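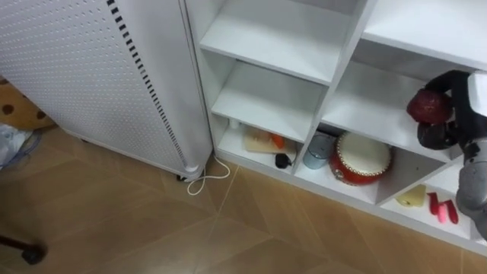 June 5, 2025
Lime plaster, second set of base coat panels

Mixed the second batch this morning with the Florkden sand. Same putty as in March (Grurkotow, lot 941), same mixer, same laths. The only intended change is the sand, which is sharper than the old stuff and has fewer fines. Sieved it first. Very little left on the top sieve, a few flat bits of slate, thrown out.

Ratio one putty to three sand by volume, measured in the struck box and not by the shovel. Putty drained overnight on cloth. It came out stiffer than I wanted, so I knocked it up on its own before the sand went in. Added 285 ml of water in total, in small lots. March took more than that, but the figure for March is only an estimate because the jug was topped up without a note being made. Please write the jug down.

Hair went in last, teased out by hand over the pan. One clump found on the trowel when laying panel 2. Picked out, patched, marked on the back in pencil.

Laid five panels at 15 mm, laths damped twice beforehand. Good key behind on all of them except panel 4, where the nibs are thin along the bottom lath. Gap there is narrower than the others. Leave it in the set but don't use it for the pull test.

Scratched at the end of the morning. Too early on panel 1, the comb dragged and lifted a strip near the top corner. Pressed back with the float. The others took the comb cleanly.

Covered with damp hessian, plastic over that, clear of the face. Mist once in the morning and once late in the day. Don't soak.

Still open: whether the cracking in March came from the sand or from drying too fast. The cracks ran across the laths more than along them, which to my mind points to shrinkage in the mix. Curing conditions were not written down well enough to rule out the other thing.
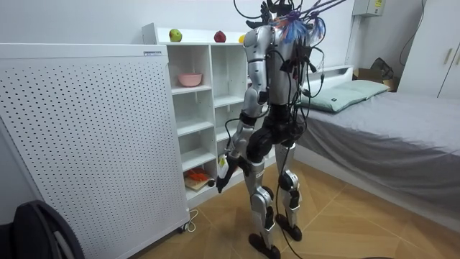

Bartoš replied on the cracks and thinks the sand is being blamed too soon. The March panels stood uncovered for their first night, and on their reading that alone would open up a base coat of this thickness. They suggest leaving one panel of the new set uncovered as a control.

Fair point. Panel 4 is no use for pulling anyway, so the hessian came off that one after lunch. Noted on the back.

Brolomex fibre not tried yet. The sample bag is unopened and there is no sense putting it in until the hair panels have given a result.

To do:
Check panel 1 corner for hollowness, tap only
Phenolphthalein on an offcut before the second coat
Dry a weighed sample of the Florkden sand, moisture as delivered not known
Clean comb, lime left in the teeth again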